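Osian Lloyd
@osianlloyd_aquatics

Curnholm have changed the stocking guidance for the marine section at Flunside. A few notes for anyone who keeps fish bought there, or runs a similar system. 1/9

The display holds 4,000 litres on a single shared sump. Until May each bank of tanks had its own filter. One loop is cheaper to heat and easier to dose, but any parasite that gets in reaches every tank on it.

New arrivals now spend 18 days in a separate quarantine room before going on sale. The previous period was seven. Marine white spot can sit in its cyst stage for longer than a week, so seven was never enough.

Quarantine tanks are bare glass with plastic pipe for cover. No sand and no live rock — both soak up copper and make the dose impossible to hold steady. Copper is tested twice a day and written on the tank.

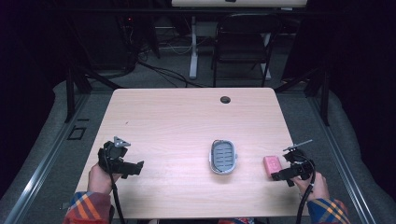
Can shrimps and snails go through the same quarantine room?

Copper kills invertebrates at the doses used for fish. They are held on a copper-free loop with its own nets and buckets, and Ffion Bellis keeps that room's kit on a different shelf.

Salinity in the sale tanks is kept at 1.025. If yours is lower, drip acclimatise for an hour and throw the bag water away. Do not tip it into the tank. Temperature matters less than people think if the gap is under two degrees.

Tegwen Ifans asked about the Lurnari test kits. They read slightly high for nitrate against the bench meter. Fine for spotting a trend, poor for a single reading. Shake the second bottle hard for a full minute — most odd results come from skipping that.

Tangs are no longer sold to tanks under 531 litres. Staff will ask for your dimensions at the till. Clownfish and gobies are unaffected. 9/9

Last updated 27/11/2020
18 comments · 756 shares

Related posts
Sump sizing for shared systems
Meredith return pumps: noise and flow after a year
Eirlys Yorath on feeding mandarins
Dosing copper without guesswork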